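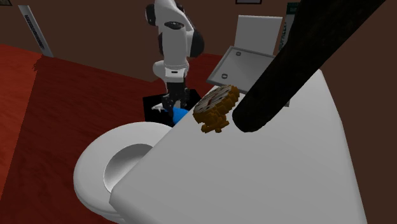

The ferry question again

Aug 22, 2018

I went to the harbour meeting in Dristgate last night and said I would write it up for those who couldn't get there. It ran for two and a half hours and the hall was warm, so forgive any gaps.

The main item was the plan to move the passenger ferry from the old steps to a new floating pontoon on the north side. Lowri Landeg spoke for the harbour office. The pontoon would take boats at any state of the tide, which the steps can't do, and there would be a ramp for wheelchairs and prams. At the moment anyone who can't manage wet steps has to wait for high water or go round by road.

The road is 40 minutes on a good day. In August it is a lot more.

The council would pay part of the cost and the rest would come from a loan, paid back through mooring fees. A visitor's berth would go up first, then the annual ones from October next year. This was where most of the questions came from. People with small boats feel they are being asked to pay for something they won't use, and I have some sympathy, although I don't keep a boat any more and so it is easy for me to say.

Fiona Kerr asked how many people use the ferry. The answer was 3,815 in the last quarter, against 791 for the three months of winter. She then asked if the pontoon would stay in the water all year, given those winter numbers. Lowri said yes, because lifting it out would cost more than leaving it. I would have liked to see that on paper.

There was also a long discussion about parking. The north side has the Urov yard on it, and the lorries go in and out through the same gate that foot passengers would use. The yard has offered a strip of land along the fence for a footpath. It hasn't said how wide. Somebody asked about lighting and was told it would be looked at.

The Szczepańska brothers, who run the Flultari (the green ferry, not the big one), are in favour as long as they can keep a berth at the steps for bad weather. A north-easterly makes the other side very awkward and they don't want to be left without a choice. That seemed fair to most of the room.

No vote was taken. The drawings are up in the library for anyone who wants to see them, and there are comment forms on the desk next to them. I picked up two and have filled in one. The harbour office wants at least 300 back before it goes to the council.

The dredging item was put off until the next meeting. So was the broken crane.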